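3.2 Hanging storage and the drying step

Most households in the Dastura sample (297 kitchens, visited once each) keep mugs in a closed cupboard, stacked or standing rim down. A smaller group hangs them. We treat the hangers separately here, as the path from sink to storage is shorter for them and the cupboard door drops out of the timing altogether.

Two things to fix before the numbers. First, "storage" means the place a mug stays until next use, as told to us by the household. Not the rack by the sink, unless they said so. Second, plates and mugs were logged apart. A dish rack with plates left in it overnight counts as drying for the plates and has no bearing on the mugs.

The typical hanging setup is a mug tree, one post, short pegs, flat base. Ours for the bench work was plain light wood (Fig. 4), with a small wooden rack for plates kept nearby on the same mat. Handles go over the pegs, so the mouth ends up facing down and outward. Mixed mugs were used on purpose. Households rarely own a matched set and handle shape turned out to matter more than wieght.

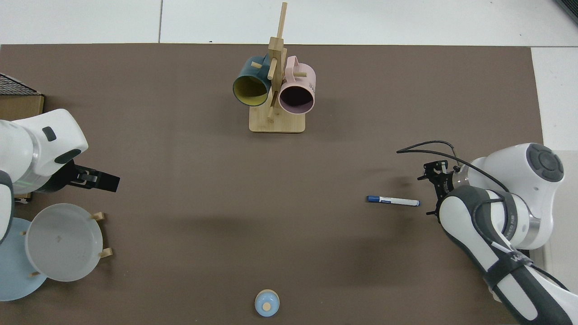 Figure 4. Mug tree with two mugs hung by the handle; plates upright in the rack, lower left.

Iraklis Deligiannis objected to this part when he read the draft: a mug tree is really a second drying rack, he wrote, and people who own one hang mugs up wet, so any time saved at the cupboard is just drying time moved somewhere else. Fair point. We went back to the visit notes from August and in 30 of the hanging households the mugs did go straight from sink to peg, no towel. We now report those on their own line in Table 5.

Even so the split holds. Median time to put away one mug was 9 seconds for towel-then-peg, longer for towel-then-cupboard, mostly door handling and shifting whatever was in front. Small-handled cups were slow on pegs. Espresso cups worst, several would not go on at all and got left on the counter.

Peg angle: steep pegs hold better but take two tries more often. Shallow pegs are quick, mugs slide if the tree is bumped. The Psarras coding sheet had no field for this and we added one late, so the first visits are blank there. Loading order was was left to the household. Most filled the near side first and left the back pegs empty, which makes the tree lean a little on a narrow base.

Limits are in Section 5.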